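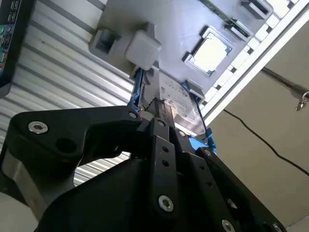

A 3.5-inch drive in its caddy, blue rails and all.

Ashwin Iyer has been fixing up old office PCs in Rirholm since July, and he gets a little dreamy about drive caddies. "Blue plastic rails!" he told me, before I'd even sat down. "You squeeze, you slide, you're done. No hunting for four tiny screws."

I asked what he does first with a donated machine. "Drive out, label read, number in the notebook," he said. He's up to 1,787 entries – I got to flip through a few pages, and the handwriting is awful.

And the rails nobody wants? He keeps them all, in a drawer sorted by color. "People write to me from all over for a left one," he said. "It's always the left one."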